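From: kitchen-drawer list
Subject: Re: [leftovers] The Great Lid Reckoning
Date: 10 July 2021

An earlier message to the list said:

> I give up. I emptied the plastic cupboard last night and laid the
> whole collection out on the floor, and I have more lids than boxes.
> I've had more lids than boxes in three different apartments, so I
> can't blame the movers. Two questions for those of you who have your
> lives in order. First, is it worth buying one matching set and
> throwing out everything else, or do the matching sets just turn into
> the same mess with a better pedigree? Second, does the rubber strip
> around the lid do anything for dry food, or is it only for soup? I
> don't carry soup anywhere. I have mostly rice, flour, crackers and
> a kind of granola that I bought by mistake in a large quantity.
>
> Also, does anyone want eleven round lids.

No thank you on the round lids. I have my own, and I suspect some of mine are the ones I gave away on this list four years ago, come home to die.

On your first question, I did exactly what you're proposing, last November, and I've been meaning to write it up for the archive ever since. Consider this the write-up. It's long. Those who joined for the freezer label debate may want to skip to the next message, where I assume it is still going on.

My situation was worse than yours. I had two cupboards of the stuff, and one of them was the good cupboard, the one at shoulder height that ought to hold plates. I had deli tubs, takeout trays with the black bottoms, a set of Luvetti boxes that had been a wedding present and had lost half their number in the usual way, and a very large cake carrier in which I kept other, smaller containers. I'd bake a cake every second year and have to evict everybody.

So I set a rule, which was that anything without a partner by the end of the evening was going out. You think this will be quick. You pick up a lid, you try it on six boxes, it almost fits the fourth one, and you spend a good ten minutes leaning on the corner with the heel of your hand as if the plastic might come around to your point of view. I'd advise against doing this with the radio on, because at some point you'll start to feel that you're being watched by whoever is reading the news.

What survived fit in one shopping bag. I then bought rectangular boxes with gasket lids, all in a single footprint, two heights. I looked hard at the Breltovar range first, which people here have praised, and I won't argue with them, but the small ones taper so much toward the bottom that they nest beautifully when empty and waste half the shelf when full. I intend to keep food in mine, at least in theory. Somebody will write in to say the tapered ones are easier to wash. They are. I wash boxes now and then and look at the shelf every day.

Clear walls, pale lid. I was talked out of solid colors by the memory of a brown canister in which I kept what I believed to be cocoa for the better part of a year.
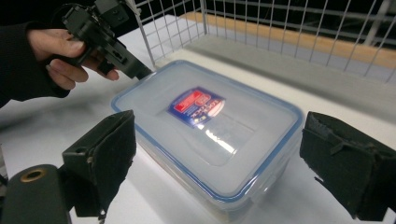

Which gets me to stickers, and my one real complaint about buying new. Every box comes with a label in the middle of the lid, put on by someone who expected it to be there at the end of the world. I used to go at them with a thumbnail and end up with a gray smear in the shape of the label, which then collects flour and becomes a sort of felt. After a whole set of these I have a method. Leave the sticker alone until you have an idle half hour. Warm it with a hair dryer on low, lift one corner with a fingernail, and pull it back flat against itself, slowly, like a person removing a bandage from someone they like. Whatever glue stays behind gets cooking oil, a ten-minute wait, and then dish soap. Don't use the rough side of the sponge. On a frosted lid it leaves a shiny patch, and you'll see that patch every time you reach for the rice.

You can also leave the sticker on. I left one on for months and wrote "rice" across it in marker, and the rice kept fine. A purist on the other list I belong to told me this was how decline begins. They may have a point, but they also own a label maker with a carrying case.

As to the rubber strip, yes, it does something for dry food, though it matters more for some of yours than for others. In my kitchen the ranking goes like this.

Crackers care the most. Ours is a humid place from June on, and a cracker in a plain snap-top box is a coaster by the third day. In a gasket box they stayed crisp for as long as I had the self-control to let them.

Brown sugar cares a great deal, in the opposite direction. I'd stopped buying it because I was tired of chipping at it with a butter knife.

Flour cares about moths, and so do I. I'm not going to relive that summer on a public list, but I'll say that I threw out everything in the pantry, including an unopened bag of lentils that had looked at me funny.

White rice doesn't care much about anything. Keep it in a hat.

Granola I can't speak to in the quantity you're hinting at. If it's the big Bovunance sack with the handle, I've been where you are. Decant a week's worth, clip the rest, put the sack somewhere you have to bend down for, and accept that you're now a person who brings granola to things.

Now the part that no packaging mentions. The gasket has to be looked after. If it's the removable kind, take it out once in a while and wash the groove under it, which will be worse than you expect. I use a wooden skewer with a bit of damp cloth over the tip. Dry the groove all the way before the strip goes back, and dry the strip too. Then press it in at the four corners first and work along the sides. If you start at one corner and go around like you're piping a cake, you'll arrive back where you started with an inch of spare gasket and no explanation for it. Don't stretch it and don't trim it. I trimmed one. That box now holds rubber bands.

If it isn't the removable kind, don't make it the removable kind. Run a soft toothbrush along it and move on with your day.

Close the box flat on the counter, press the middle of the lid with your palm, and then do the two long sides before the two short ones. I'd been doing one side and then its neighbor, all the way around, and the last clip always had to be persuaded. Clips are what go first on these, in my experience. I've had two snap, both on the box I use most, and both when I was in a hurry and had decided that the lid was being difficult on purpose.

And store them with the lids on. I know. It takes up more room. I held out against this for years, stacking the boxes inside each other like a sensible adult and filing the lids upright in a dish rack, which looked wonderful in the morning and by evening looked like somebody had dropped a deck of cards. Empty boxes with their lids on stack as a block, and the block tells you the truth about how many boxes you own. If the block doesn't fit the cupboard, you have too many. Leave the lids resting on top without the clips done up, or you'll open one in spring and meet the ghost of a curry.

To return to your question of whether a matching set just becomes the same mess. Mine hasn't yet, and it's had eight months to try. The reason is mostly that every lid fits every box, short or tall, so a lost lid is only a lost lid. It doesn't leave a widow. The danger is the free container. They come in with dinner, they're perfectly good, they have a nice snap to them, and before long you have a second society living behind the first one. I allow takeout tubs in the house on the understanding that they leave again with leftovers in them, in the hands of a guest. Nobody has brought one back so far, and I've stopped inviting the one who tried.

Somebody asked off-list about the Kwan boxes with the divider down the middle. I had one. The divider is fine for keeping grapes away from cheese and no use at all for keeping anything wet away from anything else, as my work bag can testify. It was a good bag.

I've also been asked, more than once, to settle whether you should keep the little folded leaflet that comes inside the box. I keep them in a drawer. I've never consulted one. The drawer is getting hard to close, so I may be back on this list in the fall under a different subject line.

Good luck with the floor. Try the lids in order of size, largest first, and stop when you catch yourself negotiating.

P.S. Cut a lid-sized piece of shelf liner for under the stack if your cupboard has a slick floor. Mine does, and the whole block used to slide forward an inch each time I shut the door, then wait for me.

P.P.S. The cake carrier is available. It comes with round lids.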